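4.2 Lining up the first grasp

Stulcombe Robotics Club, Milon arm, rev. 2025-03-15

1. Home the arm. Keep your sleeves out of it. It has opinions about sleeves.
2. Start Caller and set the speed to 15 percent. The slider goes to 100. Leave that for people who own the bottles.
3. Stand one full bottle upright on the table, cap screwed on.
4. Jog forward until the bottle sits between the open fingers in the wrist view.
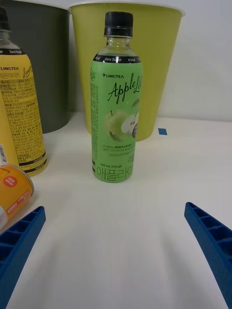

5. Press Close and wait for the beep.

Caution: If the arm keeps closing after the beep, hit the red stop button. Shouting has been tested.

Note: Log every try, including the embarrassing ones. The September team logged 60 and claims they all went fine.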